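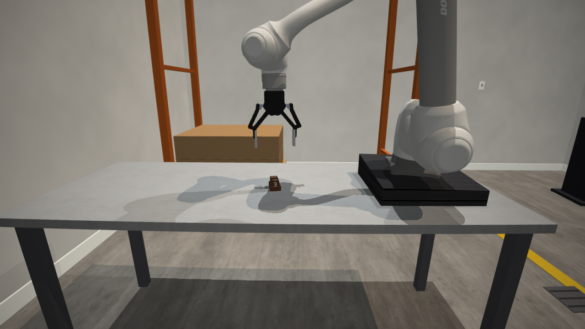 Sim bench, gripper open above the two blocks.

Posted 10/10/26 by Owusu Bench Notes

1/ Spent the week comparing two controllers for the same arm and the same two-finger gripper, all in simulation. One is Driton, which we have used since August. The other is Sirklow. Task is simple: pick up a numbered block and stack it on another one.

2/ 200 runs each, same start poses, same gripper settings. Driton finished 186 of them. Most of the misses came at release, when one fingertip dragged the top block sideways.

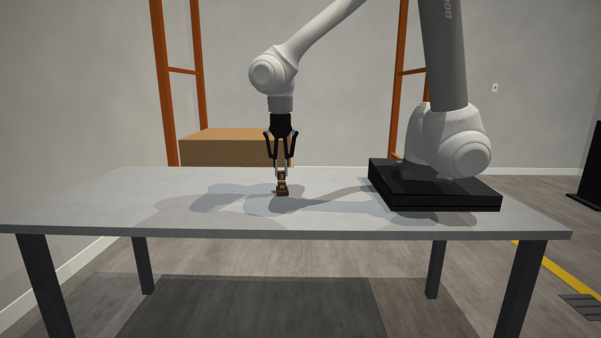
Block 3 in the fingers, a little above block 8.

3/ Sirklow is slower on the way down and spends about 292 ms settling before it lets go. I like the result better – fewer crooked stacks – but the extra time adds up over a full batch. Still going through its logs, so no total yet.

4/ Finger force made less difference than I expected. I tried 5 settings and only the lowest one dropped blocks.

5/ Next up is the tray task. Less room for the fingers here, with a rim to clear, and from this camera the gripper hides part of what it's reaching for. I may add a second view before running the full set.

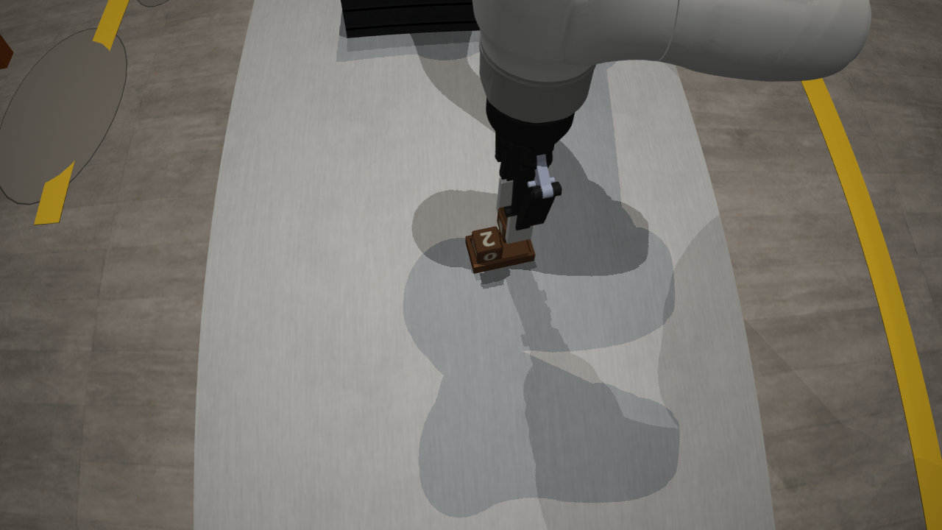
A reply asks if the settling time could be cut in half before changing anything else, as Sirklow's default is tuned for heavier parts.

6/ Fair point. Will try that Monday and post both sets of numbers.

Filed under: Robotics / Grippers & Controllers

Contact | © 2026 Owusu Bench Notes | Back to top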